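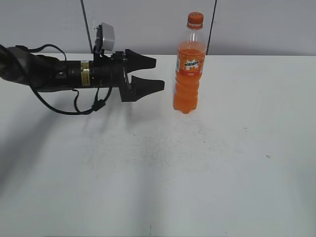

Figure 1. White tabletop with black arm and gripper.

How White Is the White? Glare and Reading Comfort in Two Study Rooms
Final project report, Light and Interiors
Submitted Jun 11, 2021

Summary

We compared two study rooms in the Pernell building to find out why people complain about one and fall asleep in the other. We took 108 light readings and asked people in both rooms how their eyes felt. The brighter room was the less popular one, but mostly at certain seats. We had hoped for a cleaner result, preferably one with a dramatic graph.

Background

White is the default color of places where people are supposed to concentrate. It is cheap, it shows dirt so that somebody will clean it, and it makes a small room look bigger. It also sends a large share of the light that hits it straight back up into the reader's face. A matte white table scatters that light in all directions. A glossy one sends much of it one way, and if your chair happens to be on the receiving end you will know by lunchtime.

Most guidance we read for this course talks about how much light should land on a desk. Less of it deals with what the desk does with the light afterward. We wanted to look at that second part, partly out of interest and partly because the meter was free to borrow.

The rooms

The Stimer Room is on the south side. It has tall windows, white walls, and long white tables with a gloss finish. It was repainted in January and still has the air of a place waiting for its furniture to be approved of.

The Xiao Room is on the north side, one floor down. It has smaller windows, cream walls and brown tables with a dull varnish. People describe it as cozy. People also describe it as a basement, although it isn't one.

Method

We divided each table into sections with masking tape and held the meter flat at each section, then at eye height above the chair, pointing down at the table. The first reading tells you how much light arrives. The second gives a rough idea of how much comes back. All readings were taken with the ceiling lights on, the blinds up, and the person holding the meter trying not to lean over it. We threw out our entire first set because of leaning.

Comfort was scored on a five-point scale running from "fine" to "I would like to leave." We asked people to rate their seat after at least half an hour in it. A few rated the vending machine instead, and those answers were dropped.

Results

The highest desk reading was 1125 lux, at the window end of the Stimer Room. The lowest was 239 lux, at the back of the Xiao Room under a fixture with a dead tube. Both of these are fine for somebody, though probably not the person sitting there.

Comfort did not simply fall as light went up. In the Stimer Room the middle seats scored nearly as well as the best ones in Xiao, even though they were a good deal brighter. The poor scores bunched at the window end, where the eye-height readings were also highest. In the Xiao Room the complaints were about sleepiness and about the dead tube, which everyone seemed to take personally.

We then tried an unglossy fix. We covered the window-end tables in the Stimer Room with Purnisard, a thick matte paper sold for lining drawers. The amount of light arriving stayed the same, as you would hope, but comfort scores went up by 2 points at the worst seat. They hardly moved anywhere else. One respondent wrote that the paper looked like a picnic had been canceled.

A note on shading

Comfort was only half of what people mentioned. Several said the white surfaces looked "dirty" toward one side, and our inspection with a damp cloth found nothing to justify this. A plain white surface is rarely one white to the eye. It can be bright and neutral across the middle and turn gray and cooler toward one side, purely from how the light falls off. Without a patch of color nearby, it is hard to judge where the change begins, and we argued over it more than the subject deserves.

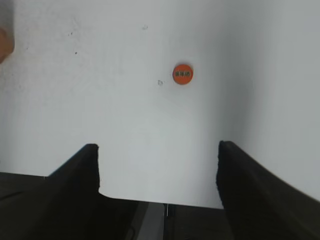
Problems and limits

We did not control the weather. Clouds moved during two of our sessions, and the desk readings moved with them. We averaged what we could and repeated what we couldn't.

Our respondents chose their own seats, so anyone who truly hated the window end had probably already left it. The people we found there were either tolerant or late.

Recommendations

Replace the dead tube in the Xiao Room. We reported it at the start of the project and it was still dead at the end.

In the Stimer Room, lower the blinds at the window end during the brightest hours, or turn the tables so that readers sit side-on to the glass. A matte finish would help more, but refinishing costs money and paper tears.

If we did this again we would measure at more times of day and buy our own masking tape — the borrowed roll took some of the varnish with it.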